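Whiteboards at home, one winter in

I bought a whiteboard last December because I was sick of losing the grocery list. That was the whole plan. One board, one list, on the kitchen wall next to the fridge, and maybe a corner for the dentist.

It's bigger than I meant to get. I measured the wall and then ordered the next size up anyway, because the shop (Tindberg, over by the Rundale exit) had it marked down and I am weak. Getting it home in a hatchback took two tries and a bungee cord. My brother-in-law hung it for me, and it's level if you don't stand in the doorway.

So the grocery list went up, and then within a week the rest of the house found it. My daughter drew a horse. Somebody started a list of movies. The horse stayed for so long that when I finally wiped it there was still a horse there, very pale, looking out from behind the onions and the dish soap. Ghosting, it's called. I'd never had a reason to know that word!

I asked Jayson Mercado about it, since he taught middle school math for 12 years and must have wiped down a board every single day of them. He told me two things. Don't leave ink up for weeks, and if you do, scribble over the old line with fresh marker and wipe right away, so the new ink picks up the old. I tried it on the horse. It got most of her. You can still find one ear if you know where to look, and my daughter does.

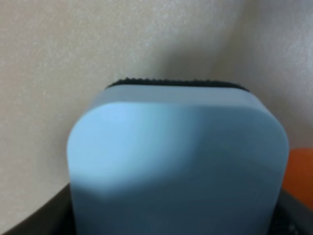
4 min read · 9/9/26

Markers, then. I have opinions about markers now, which is a sad thing to find out about yourself. The cheap pack that came with the board went streaky before New Year's. Black held up best. The green was hopeless from day one, you'd write "eggs" and it would look like a rumor of eggs. I switched to fine tips and I can fit a lot more on there, though my handwriting hasn't gotten any better and my husband still came home with leeks when I had clearly put "leaks" (for the sink, under Saturday, with an arrow).

Store them flat, by the way. I had ours standing tip up in a coffee mug for months and kept wondering why they were all so dry.

The part I didn't see coming is how much I like it for the week. I tried a planner. I tried the shared calendar on our phones, and we all ignored it in our own ways. But the board is right there while you wait for the toast, and you can't swipe it away. Seven columns, a line of electrical tape between them, and an extra one on the end for things that don't have a day yet. That makes 8, and the last one is always the fullest. "Call Coughlan re: gutters" has lived in it since spring. I've rewritten it so many times I could do it in my sleep.

I did cave and get a small one for my desk, too. It's a Camora, the kind that leans, and I use it for whatever I'm supposed to be doing that afternoon. Mostly it says "laundry."

Would I do it again? Sure, but I'd go with glass if I had the money, and I'd put it lower. The kids can't reach the top third without a chair, so the top third is where the birthday present ideas go, in my worst handwriting, and so far they're safe up there.

If anyone has a trick for red marker on a painted wall (eggshell finish, hallway, not naming names), please leave it in the comments. I've tried dish soap and a damp cloth and now I have a pink patch.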